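Home Club News Events Gallery Join Us Contact

Call for Participants: Clomport Harvest Procession

The Sekance Old Vehicle Club invites owners, walkers and musicians to join our part of the Clomport Harvest Procession, which takes place on a Sunday in September. It is the first time that the town has offered our club a full section of its own, directly behind the Tuncer Silver Band, and we would like to fill it well.

The theme for our section is "Going to Market". We wish to show how people of the district brought their goods to town, from the handcart up to the delivery van. You do not need to be a member of the club to take part. Last year many visitors asked us at the kerb how they can join, and this page is our answer to them.
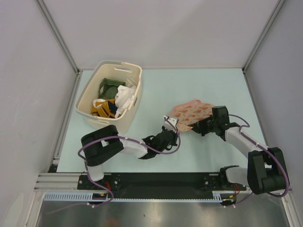

Who we are looking for

Drivers with a car, van, light lorry or motorcycle which is at least 30 years old. The vehicle must be taxed, insured and able to go at walking speed for a long time without boiling. We have places for 41 vehicles and they will be given in the order in which the forms arrive.

Walkers of all ages, who will go between the vehicles in groups. Children under 12 must walk with an adult from their own family or school.

Musicians who can play while walking. Accordion, fiddle and small drums are very welcome. Please, no amplifiers.

Marshals, who must be over 18. A marshal walks beside a vehicle and keeps the public away from the wheels. The training is one evening in the club room and tea is provided.

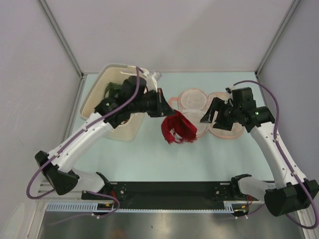
The route is not difficult, but I ask drivers to read this part with attention. We gather in the Greltia Road car park, go down to the harbour, turn left at the old customs house and finish on the showground. The hill after the customs house is steep and the surface is cobbled. If your clutch is weak, please tell me before the day and I will put you at the end of the section, where you can leave by the side street.

Vehicles should be in the car park by 9.30 in the morning. Walkers may come at 10.15. The procession moves at 11 o'clock and the last vehicle normally reaches the showground before one. Vehicles stay on display until 4 o'clock, and during this time no engine may be started on the grass.
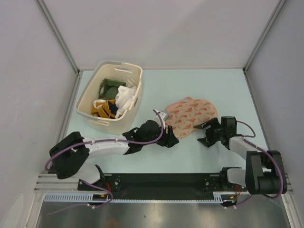 Cream laundry basket on the pale tabletop.

Costume and decoration

Costume is wished for but it is not an obligation. Working clothes from any time between 1900 and 1970 are suitable: aprons, caps, overalls, headscarves. The club has a small store of costumes to lend, mostly in adult sizes, and they must come back clean within two weeks.

Vehicles can be decorated with flowers, crates, sacks and vegetables. All must be tied down. Nothing may be thrown from a vehicle, also not sweets.

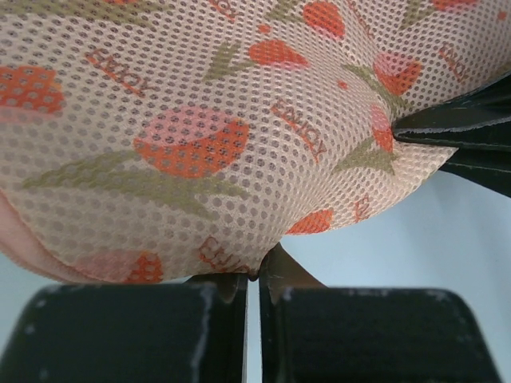
Paper flowers are good in dry weather only, and last year several of them finished in the gutter, so cloth ones are better if you have the patience to sew them. Signs for a shop or a farm can be up to one metre high. Please do not carry advertising for a present-day business, as the town does not permit it in the procession.

How to apply

The fee is £5 for each vehicle and includes a brass plaque. Walkers, musicians and marshals pay nothing. Forms are available in the club room or by post from Indrek Rebane, Procession Secretary, Sekance Old Vehicle Club, 168 Greltia Road, Clomport. Write on the form the make and year of the vehicle, its length, and a telephone number where you can be reached in the evening. With a motorcycle, say also if it has a sidecar.

I will reply to every form by letter. If you have heard nothing after two weeks, please ask for me in the club room on any Sunday morning.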